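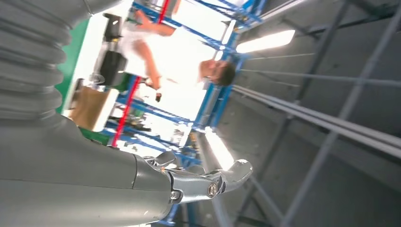
Hulside support replied that the controller was probably fine and that the fault sounded like a bad flow reading, and asked for the event log before anyone ordered parts.

Ticket 612
Product: Seston water softener, twin tank, with Nakpan control head
Site: Prutham, ground floor utility room
Status: Closed
Priority: Normal

Problem as reported
Hard water at all taps from early morning until late morning. Soft water the rest of the day. Kettle scaling up again after months with no trouble. Salt level good. No error code on the display. The softener regenerates every night, where it used to go several days between cycles. Salt use has gone way up.

Settings at time of report
Mode: metered, delayed
Regeneration time: 2:00 a.m.
Capacity between regenerations: 4,000 liters
Reserve: 200 liters
Hardness: as set at install, not changed

Log

Entry 1
Checked the bypass valve. Fully in service. Worked the handle back and forth and left it in service. No change the next morning.

Entry 2
Pulled the event log from the control head and sent it to Hulside. It shows a regeneration every night, all started by the meter and none by hand. The daily usage figures are far too high for this building. One night shows almost the full 4,000 liters used between midnight and the start of the cycle, with everybody gone and the taps off.

Entry 3
Hulside asked whether there could be a leak. Shut the valve downstream of the softener and read the main water meter at closing time and again when we opened. Same reading both times. No leak on our side of the meter. The Nakpan head still logged flow during those hours.

Entry 4
Hulside asked us to unplug the flow sensor lead and leave it off for an hour. Flow on the display dropped to zero and stayed there. Plugged it back in and the display began counting again with no water running. Hulside said this points to the sensor or the cable and to leave the board alone.

Entry 5
Followed the sensor cable back from the head. It was zip-tied to the power cord of the recirculating pump for most of its length. Cut the ties and moved the sensor cable to the other side of the pipe. The false count slowed down a lot but did not stop.

Entry 6
Opened the connector at the sensor end. Green corrosion on one pin. Cleaned it with contact cleaner and a small brush, let it dry, put it back together. Count stayed at zero for the rest of the afternoon. Ran one tap into a bucket and the display followed it as it should.

Entry 7
The log was clean overnight and there was no regeneration. Water at the kitchen tap tested hard again at opening, though. Reported back to Hulside.

Entry 8
Hulside says the hard water is a separate matter. With a cycle every night the brine tank was never getting time to make full-strength brine, so the resin has been only partly recharged for weeks. They said to start two manual regenerations, one for each tank, with at least six hours between them so the salt can dissolve.

Entry 9
Did the first manual cycle after closing and the second the next morning. The second one stopped in brine draw with the tank level not moving. Found the injector screen partly plugged with grit. Rinsed it, put it back, restarted the cycle. Level went down normally.

Entry 10
Tested at opening, noon and closing. Soft all three times. Flow reading still good.

Resolution
False flow count caused by a corroded sensor connector, made worse by the cable running next to the pump cord. Weak brine and a plugged injector screen caused the hard water. No parts replaced. Settings left as they were.

Follow-up
Hulside is mailing a new sensor cable with a sealed connector. Fit it when it arrives and note it under this ticket number. Check the injector screen again in August. The clock on the head was off after the power was pulled and has been reset.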